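Grilby Letter Swap - Questions We Get a Lot

What is the letter swap?
It's a mail exchange for people who love writing real letters! You send one letter a month to your match, and you get one back from somebody else in the circle. We have 72 members right now, and the mix is wonderful.

How do I join?
Write to Priya Ambrose with your name, mailing address and a few things you like to talk about. New matches go out in March, so get your note in soon.

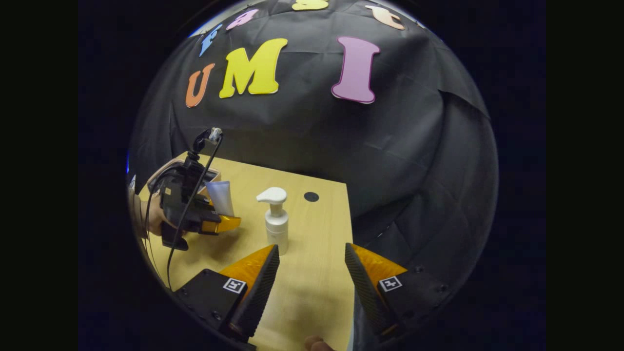 If you miss the March round, don't worry - Priya keeps a list and will fit you in when a spot opens.

Does my handwriting have to be nice?
Not at all! Typed is fine too. Hakim Ginting once mailed 19 pages in pencil and his match loved every one of them.

Can I write to someone overseas?
Yes, please do! Just check the postage first - thick envelopes cost more than you'd think.

What if my match stops writing?
Give it three weeks, then tell us and we'll set you up with somebody new.

Can kids take part?
Yes, with a parent's okay. Letters for kids under 13 go to the parent's name.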